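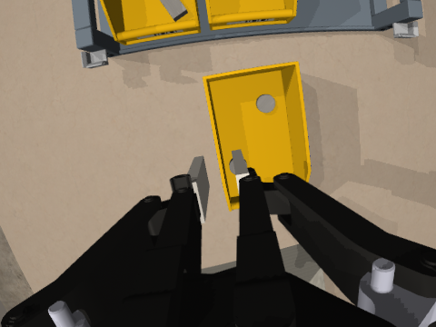 3.2 Survey method

Households in Dridmont were sent a four-page form in June asking how they store tap water for the garden. We mailed 400 forms, and Hubáček coded the replies by hand.

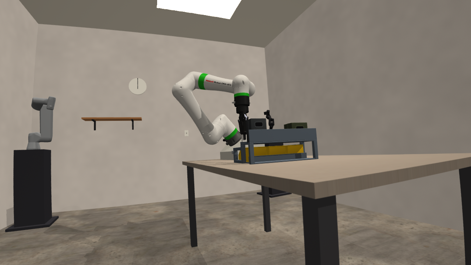

Figure 2. White arm and wood-topped table in a plain room.

Rain barrels were the usual answer. Older residents also named cisterns — mostly on the Stidberg side — and 7 gave no answer.
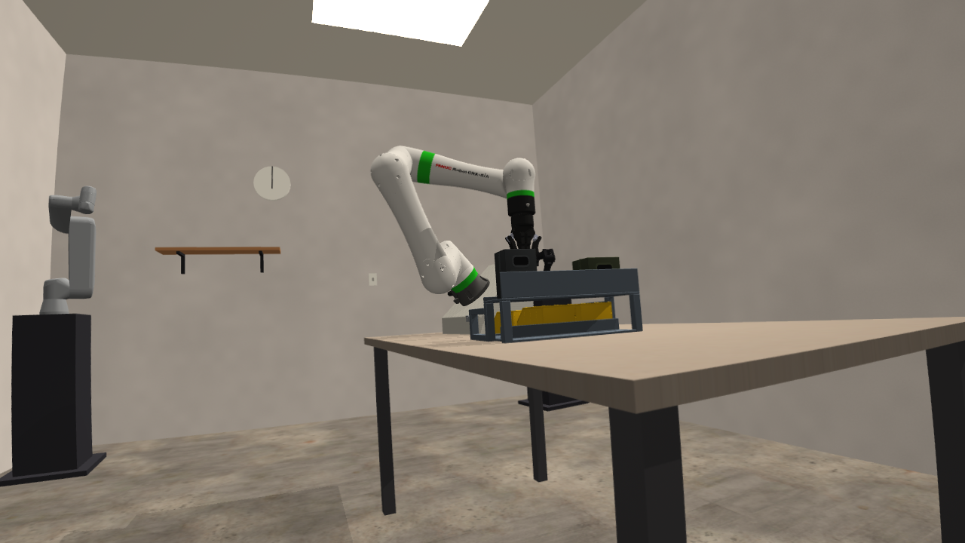 Replies that mentioned both were coded as cisterns, following Eyvindsson's earlier work in Zeman.
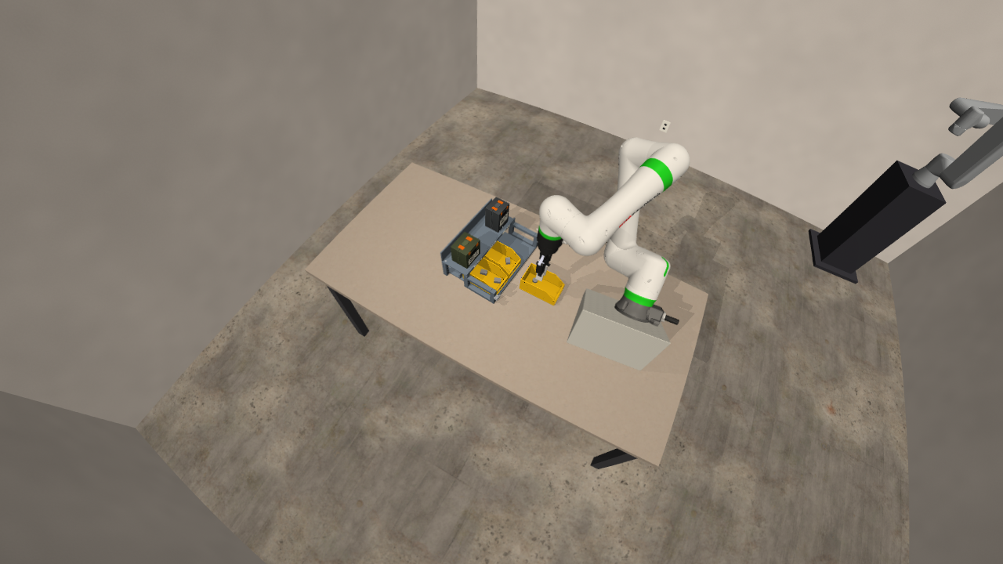 Colour of the water was left out of the analysis.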